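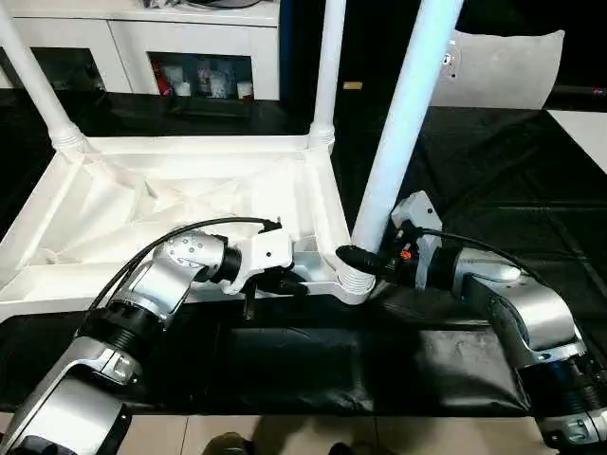

Upside down on the bench, legs up

How do I get wobbly legs tight on a white plastic stool?

Posted by Modach, 31/07/2023

I've had mine since May and it rocks every time I sit down to shell peas – drives me up the wall! The legs go into ribbed collars at the corners. Do I glue them, or is there a trick to it?
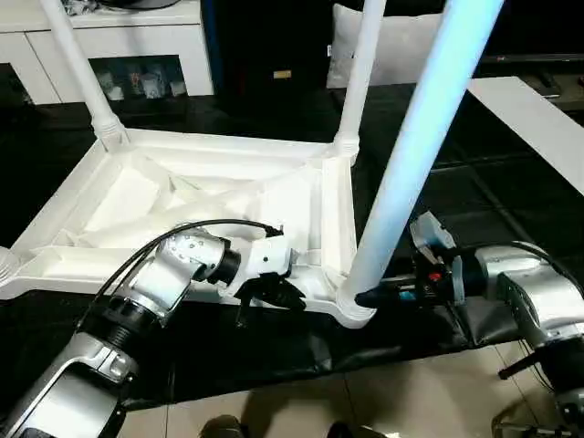 2 replies

Prajapati
Oh, I know that rocking well! Turn it over on an old cloth so the top doesn't get scratched, then hold the frame down near the corner and twist each leg while you push. Go around all of them twice. I'd leave the glue alone, as you may want the legs off again someday (I store mine flat behind the freezer). If one still slips, a single wrap of masking tape on the end of the leg works wonders.

Drorner
check your floor first, mine was the floor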